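Kirnham Compartment Organizer for Counters and Service Desks

Product group: Desk and counter storage
Supplied by: Calletum Furnishings

The Kirnham is an open wooden organizer for small packaged goods. It is intended for reception desks, museum and library shops, ticket counters and other places where purchases are made across an ordinary desk. Items are stored upright in separate slots so that staff and visitors can see the available stock.

Construction

The organizer is built from thin laser-cut plywood panels with notched edges. The panels slot together to form a grid of compartments. It is delivered flat and is assembled by hand. No screws or glue are required, and the unit may be taken apart again for storage or transport.

The plywood is supplied unfinished in a brown tone. Customers who wish to apply wax or clear varnish should do so before assembly and allow the panels to dry completely. Paint is not recommended, as it thickens the edges and prevents the notches from seating correctly.

Placement

The organizer should stand on a firm, level surface. On a shared service desk, we advise placing it to one side, with the center left free for a laptop and the front edge available for a card terminal. This arrangement keeps the payment area within reach of the customer and allows the attendant to remain seated.
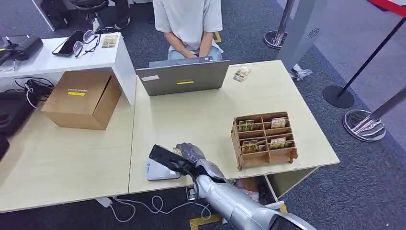

Where a second table is available, it may be used for cartons of reserve stock. Compartments can then be refilled during opening hours without clearing the main desk. Organizations with limited space may prefer to keep reserve stock on a shelf behind the attendant.

Suitable contents

The compartments are suited to card-like packages, boxed stationery, small wrapped goods and folded leaflets. Heavy or fragile objects, including glass and ceramics, should be displayed elsewhere. Liquids must not be stored in the organizer.

Care

Dust with a dry cloth or a soft brush. Marks may be removed with a slightly damp cloth, provided that the surface is dried at once. The organizer is for indoor use only and should be kept away from radiators and direct sunlight.

Replacement panels

Individual panels may be ordered separately. Please quote the panel number given on the assembly sheet. Orders for replacement panels are normally dispatched within seven working days.

Ordering information

Item number: 2000
Single unit: $78
Set of three units: $169
Delivery: flat, with printed assembly sheet

Schools, libraries and public institutions may order on account. A written purchase order is required and should state the delivery address and the name of the person receiving the goods. Units that have not been varnished or otherwise treated may be returned in their original packaging.

Inquiries about institutional orders should be addressed to Aleksandra Makowska, Customer Accounts. Questions about assembly and replacement panels are handled by Emerson Rangel, Product Support.

Page last revised Mar 30, 2025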